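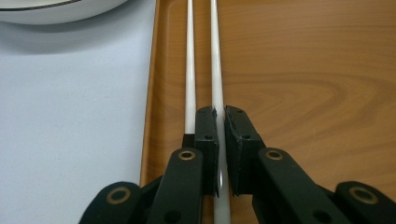
Photo: Yae Oda

Hospitality Operations, Week 3
Trays, Tables and the Cost of Carrying

Most guests think service begins when someone says hello. For our purposes it begins when someone picks up a tray, and the money starts leaking out shortly afterward.

Reading for this week: Mabuza on the Hamada dining room, first half. Skip the chapter on napkins unless you are very fond of napkins.

Key terms
Carry: one trip from kitchen to table, loaded.
Dead carry: the same trip with nothing in your hands. Managers hate these. Servers call them walking.
Turn: one party seated, fed, billed and gone.

The Hamada case
Jacobus Mabuza followed a dining room with 88 seats through one August. Servers made 178 carries on a typical evening, and 30 of them were dead. The owner's answer was to buy bigger trays. Breakages went up, and so did the owner's voice.

Mabuza's own suggestion was to move the water station. It cost one afternoon and a long extension cord – the trays went into storage, where I assume they remain.

For next class
Sketch the floor of any restaurant you know and mark the longest carry. One page. Paying for lunch is your own affair.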